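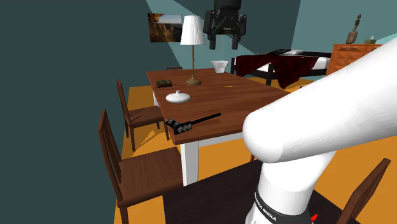

Fig. 1. Simulated dining table, gripper open above the far half of the tabletop.

Clindden tabletop set, data card

Maintainer: Shamim Bugti
Last edited: 19/06/2022
Status: usable, scene files may still change

Summary
Simulated pick-and-place episodes made on a home workstation to test grasp code before it runs on the bench arm at the Iststead shared workshop. 2000 episodes, 185 of them held out for testing.

Scene
A furnished room with a wooden-topped dining table, chairs, a bed and a dresser. The robot is a white arm with a black two-finger gripper. Objects on the table include a lamp, a flared white vessel and a round white lid with a knob. Object positions are drawn again for each episode. Furniture stays fixed.

Contents
episodes/ joint positions, gripper state, rendered views
splits/ train and test lists
scenes/ room and object files

Control rate is 20 Hz. Gripper state is stored as opening width in meters.

Known issues
Thin objects sometimes sink into the tabletop on reset. Filter on the settle flag.
The arm hides part of the table in many views.
Version 2 renamed the lid class. Label files from November use the old name.

Loading
Run the Urkex loader from the repository root. Paths are relative.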